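[mosora-data] Re: Acceptance rules for wrist-view episodes

Dear list members,

Thank you for the questions received since the September release. The reply below applies to all sites contributing to the Mosora set, including those still working under the earlier Flaleck instructions.

> The guide asks for 80 accepted episodes per task. Our site has
> recorded 11 in which the arm itself passes across the middle of
> the wrist view. Should these be deleted before upload, or sent
> with a note? We also have several with mild blur. The operators
> would like an answer before they start on the kitchen tasks.
>
> Yu site desk

Please send them. Episodes are not to be deleted at the site for partial blocking of the view or for mild blur. The policy will receive views of this sort when it runs, and a set from which they have been removed gives a false idea of what the wrist view contains. Mark the episode "view partly blocked" in the notes field and upload it with the rest. It counts toward the 80.

The following are still to be rejected at the site: episodes with missing joint readings, episodes in which the operator stopped the arm by hand, and episodes shorter than 200 time steps.

For the kitchen tasks, sites are asked to vary the work surface between sessions. Boards and planks may be placed side by side and at an angle to the arm. Surfaces close to each other in color are welcome, as the present set relies too heavily on plain tabletops. Record the surfaces used in the session sheet in ordinary words ("bamboo cutting board, light plank"). Codes from the old Flaleck sheet will no longer be accepted.

The view attached under my name, with the rod of the arm crossing in front of a bamboo board and a lighter plank, and the pointed fingertips still in sight, would be accepted with the note given above.

Questions about individual episodes should be sent to the list and should include the session number.
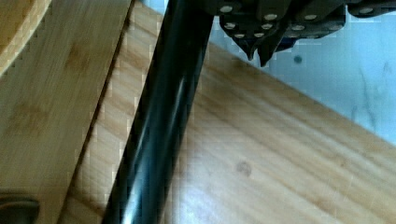
Posted by Gönül Yüksel, Plultimel | 2 Dec 2021
Data collection coordination, Mosora
To change your delivery settings, reply to the list with the word "settings" in the subject line.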